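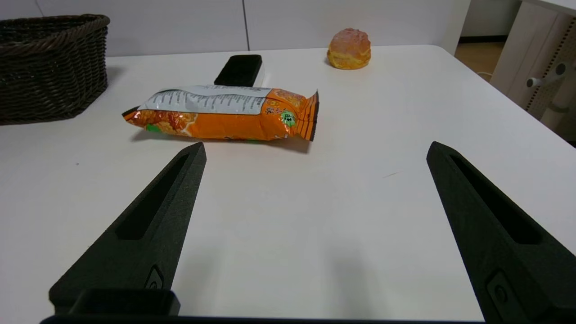 Slide 1. White tabletop, with things on it.

Speaker notes, "Does a clear desk do anything?" Indgate office managers' meetup, 31 Mar 2019

Leave slide 1 up while people find seats. Ask for hands: who has a clear desk policy at work? Who wrote it? Who follows it? Wait for the laugh on the third one. If it doesn't come, move on.

Slide 2. The claim

Read it out slowly. "77 percent of employees do better work at a clear desk." This is from the Prata brochure that a lot of you got in February. I got two copies.

Questions I'd want answered before spending money on that sentence. Better than what? Who decided the work was better? Were these people measured, or were they asked? I wrote to Prata and got a polite reply with the brochure attached again. Third copy.

My guess is a survey. If you ask people whether they'd work better at a tidy desk, most will say yes. I'd say yes. I'd also say I'd work better if I slept more and ate lunch away from the screen, and I do neither.

(Don't get pulled into a fight over whether Prata are crooks. I don't think they are. I think they sell storage.)

Slide 3. What Jirkton did

Background for anyone new: Jirkton cleared the desks on two floors and put in Bidik lockers. 920 staff. Nothing left out overnight, pens and mugs included. Photos of family allowed if "securely stored," and I still don't know what that means for a photo.

What they reported: the cleaning contractor was happy, and the floors looked good when clients came through. I believe both of those. They're decent reasons to have a policy, and if the memo had stopped there I wouldn't be up here.

What they also reported: "a significant gain in focus." No before number. They started asking about focus after the lockers went in. So the gain is over something they never measured.

Pause here. Somebody usually wants to defend it.

Slide 4. The bits left out of the report

Ten minutes each morning getting your stuff out. Ten minutes putting it back. Say it's half that. Still, do the sum for your own building on the back of the handout and see if you like it.

Paper went into drawers and stayed there. One team was reprinting the same 400-page manual because it was quicker than finding whose locker it was in.

People who lay work out to remember it had nowhere to lay it out. An untidy pile can be a to-do list. It can also be an untidy pile. I've had both on the same desk and couldn't always tell you which was which.

Slide 5. "But security"

This will come up, so do it before the questions. Yes, lock up anything with customer details on it. Yes, passwords on sticky notes are a bad idea. That's a rule about certain papers. It doesn't tell you anything about a mug or a cactus. When the two get stapled together in one policy, the security half makes the other half look serious.

Slide 6. Costs

Locker quote was $4,000 a bay, fitting extra. Ask what the fitting is. Ask what happens when a key goes missing on a Friday.

I'm told the price comes down if you order for the whole building. It would.

Slide 7. What I'd try first

Pick one team that wants it and one that doesn't. Write down something you can check later, before you change anything: jobs finished, errors sent back, days lost hunting for a file. Leave it alone for a few months. Then look, and be ready for no difference at all, which is where my money is.

If you just want the place to look nice for visitors, say so in the memo. People are fairly good about tidying up when they get told the real reason.

Questions

Likely ones: standing desks (different talk, same problem with the numbers), hot desking (I'll need longer than we've got), what my own desk looks like (bad, ask me at coffee).

Handouts are by the door. Please take the spare Prata brochures too.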